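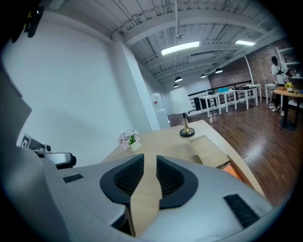 Two black gripper fingers over a light wooden surface.

FOR IMMEDIATE RELEASE

Clirport Savings Bank to Offer Two-Year Rate Hold on New Home Loans

JORNISAU, 27/08/2019 – Clirport Savings Bank today announced a new home loan program that allows first-time buyers to hold a quoted interest rate while their home is being built. The program, called the Nernonier Rate Hold, will open to applicants in January at all Clirport branches.

Under the program, a buyer who signs a contract for a newly built home may lock in the bank's posted fixed rate for up to two years. If the bank's posted rate for the same loan is lower on the day of closing, the buyer will receive the lower rate. If it is higher, the held rate will apply.

Most rate locks offered by the bank today run for a matter of weeks. That is enough time to close on an existing house, but it seldom covers the construction of a new one. Buyers in the Marinho district, where much of the new building in the bank's service area is under way, have told branch staff that they find it hard to plan a household budget when the final monthly payment is not known until the house is finished.

"Our customers asked for a payment they could count on before the foundation was poured," the bank said in a statement. "The Nernonier Rate Hold gives them a ceiling at the time they sign, and it leaves room for them to benefit if rates move down."

Program terms

The Rate Hold will be available on fixed-rate loans with terms of 15, 20 or 30 years. The bank will lend up to 95 percent of the purchase price or the appraised value of the completed home, whichever is less. Applicants must be buying a home they intend to live in. Second homes, rental properties and refinanced loans are not included.

A fee of $500 is due when the rate is held. The fee will be credited in full toward closing costs if the loan closes with Clirport. It will also be refunded if the builder cancels the contract. Applicants who withdraw for other reasons, or who choose another lender, will not receive a refund.

Income, employment and credit history will be reviewed when the application is made and again before closing. A held rate is not a promise to lend. A buyer whose finances have changed may be asked for further documents, and the bank may decline the loan if its usual standards are no longer met.

Where construction runs past the end of the hold period, the buyer may apply for a new rate at the bank's posted terms on that day. The original hold cannot be extended.

Funding and risk

Clirport will keep the loans on its own books and will continue to collect payments through its Jornisau office. The bank will limit the total amount of held loans outstanding at any one time, and it will review that limit each quarter in light of deposit growth and the wider path of interest rates. When the limit is reached, new applications will be placed on a waiting list in the order received.

The bank does not expect the program to change the rates it pays on savings accounts or certificates of deposit. Existing home loan customers are not affected, and the terms of loans already approved will stay as they are.

How to apply

Application forms will be available at branches when the program opens. Buyers will need a signed purchase contract, a construction schedule from the builder, recent pay records and tax returns for the past two years. Self-employed applicants should also bring a current statement of business income.

Customers who have already applied for a standard loan on a home under construction may move their application to the new program at no added cost, apart from the hold fee, provided that the loan has not closed.

About Clirport Savings Bank

Clirport Savings Bank is a depositor-owned institution that provides checking and savings accounts, home loans and small business credit to customers in Jornisau, Marinho and nearby communities. Its main office is at 1049 Nernonier Street, Jornisau.

Contact

Clirport Savings Bank
Office of Public Information
1049 Nernonier Street, Jornisau

All loans are subject to credit approval. Rates, fees and program terms may change without notice before a rate is held. Property insurance is required.

###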